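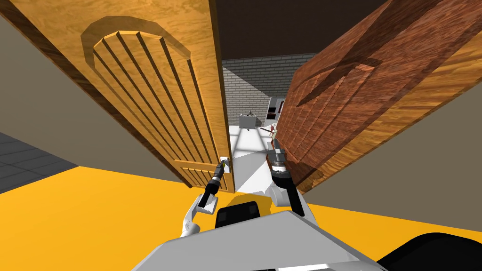

Support ticket: Kakex door package, simulation license
Product: Kakex task pack "Double Doors", running in the Damov simulator
Opened by: evaluation user, Clidudthorpe site
Priority: normal
Status: solved, one item still open

Initial message

Hello support team,

We are testing your door package during the trial period and we have a problem with the double door task. With single doors everything works well. With double doors the left gripper reaches the lever handle, the fingers go to the right position, and then the episode stops with the message "grasp not confirmed". The right arm is at the edge of the other door at this moment, and it stays there until the reset.

I ran the task 135 times with the default settings. The message came in 14 runs. It is always the left handle, never the right door. I did not change the door models or the room. The lever on the light door is rather small, with a rectangular plate behind it, so my first idea was that the collision shape is not the same as the shape I see on the screen. Please tell me if this is known.

I have attached the logs of the failed runs and one view from the robot's head, with both doors partly open and the left gripper at the handle.

Reply from Kakex support

Thank you for the logs and the view. Before we look at the collision shapes, please check these points and write back the results:

1. Which door set is loaded? You find it in the scene menu, under Assets.
2. Is the option "random wood" switched on? It changes the material of each door separately.
3. What is the physics step? The task pack was tuned with the default step only.
4. Does the error also come if the right arm is parked?

Please change only one thing at a time.

Answer from user

Thank you for the fast reply. My results:

1. The door set is Puma, the one which came with the package.
2. Yes, it is switched on. This is why one door is light honey and the other one is reddish brown. I switched it off and both doors became the same color, but the error did not go away. So I think the material is only for the eyes and has no influence on friction. Please confirm this, the manual does not say it clearly.
3. The physics step is the default one.
4. This is interesting. With the right arm parked I could not produce the error at all. I repeated the same 14 starting positions and all of them passed the grasp check. The task itself cannot be finished in this way, of course, but the left hand holds the handle.

So it seems to me that the problem is not in the handle shape. My first idea was wrong.

Reply from Kakex support

We confirm that "random wood" changes the look only. We will add a sentence to the manual.

Your result in point 4 is very helpful. In the double door task the grasp check waits a fixed time for finger contact. The same timer also starts when the right gripper touches its door. If the right arm arrives early, the timer is already running while the left arm is still on the way, and there is not enough time left to close the fingers.

Please open the task file and look for "contact_wait". The value is in milliseconds and the default is 650. As a test, set "shared_timer" to false and leave 650 as it is.

Answer from user

I tried it. Some notes, maybe they are useful for other customers:

– The entry "shared_timer" did not exist in my file. I had to add it by hand under "contact_wait", with the same indent. If the indent is wrong, the simulator starts without any warning and uses the old behavior. I lost one morning with this.
– After the change I ran the full set of 135 again. No "grasp not confirmed" any more.
– In 9 runs I now see something different. The right gripper slides a little along the inner edge of the door before the left arm has finished. The episode is still counted as a success, but I do not like it, and on a real robot I would be worried about the paint.

Also one request. In the robot view the two doors cover a large part of the room behind, and the gray table is only visible in the gap. For our evaluation we want to know if the robot can go through and continue to this table. Is there a second camera position in the package, or must we buy the extended one?

Reply from Kakex support

Thank you for the note about the indent. A missing entry should give a warning, and we have written this down for the July release.

The sliding is a separate problem. The right arm only holds position and does not control its force against the edge. You can raise "hold_stiffness" one step, but please not more, otherwise the door begins to shake. We keep this item open.

A second camera is part of the trial package. Go to View, then Room Side. You do not need the extended license for it.

Answer from user

Room Side works, thank you. I did not find it before because the menu was folded.

With "hold_stiffness" one step higher the sliding is smaller but I can still see it. For our trial report this is acceptable. I will write that the grasp problem was solved by a setting, that the support answered every question, and that the holding arm needs more work before we decide about the purchase. You can close the grasp part. Please leave the sliding part open and send me a message when there is a new build to test.

Status changed by Kakex support: grasp check – closed. Right arm sliding on door edge – open, assigned to the motion team.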